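What I keep in the trunk

10/07/2014

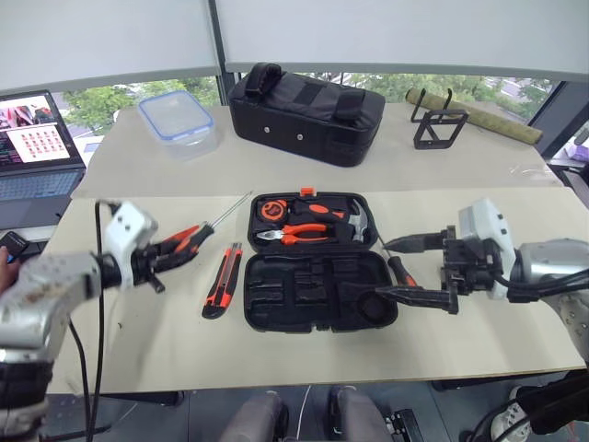 My car turned over to 90,000 miles in August, and I have spent more time sitting on the shoulder of a road than I would like. Most of it was on the stretch between Vestthorpe and Lultomcombe, where there is no gas station and the phone signal comes and goes. After the last time I emptied the trunk on the driveway and started over. I had been carrying a bag of rock salt, two left gloves and a jack that did not fit my car. The first thing to go back in was a tool kit. A fold-open black case with a tape measure, a hammer and a pair of pliers in it covers more than you would think, and the orange on the handles helps when you are feeling for something in the dark. I used pliers to get a hose clamp back on last winter. I have never needed the tape measure on the road, but I use it in furniture stores.

After that came a flashlight. I used to keep one with the batteries in it, and they leaked. Now the batteries ride in a sandwich bag next to it.

Water, two bottles. I change them when I change the oil. A blanket, the ugly one. Jumper cables, the long kind. My old ones were so short that the other car had to park nose to nose with mine, and you can't always do that on a narrow road.

Karine Vachon, who I used to carpool with, told me to keep a paper map. I thought that was silly until Route 102 was closed for the bridge work and I ended up in Rirkudmont at dinner time with a dead phone. I bought a map there. It lives in the door pocket now, folded wrong.

I also wrote down the number for the tow company and taped it inside the glove box. If your phone is dead you can borrow somebody else's, but you still have to know who to call. Mine ends in 3335, and that's the only part I can ever remember.

Things I took out and don't miss: the salt, a folding chair, a case of windshield fluid, and a fire extinguisher that expired before I bought the car. I did get a new extinguisher — a small one, strapped down so it doesn't roll.

I still need to check the air in the spare. I have been saying that since the driveway. Maybe Saturday, if it doesn't rain.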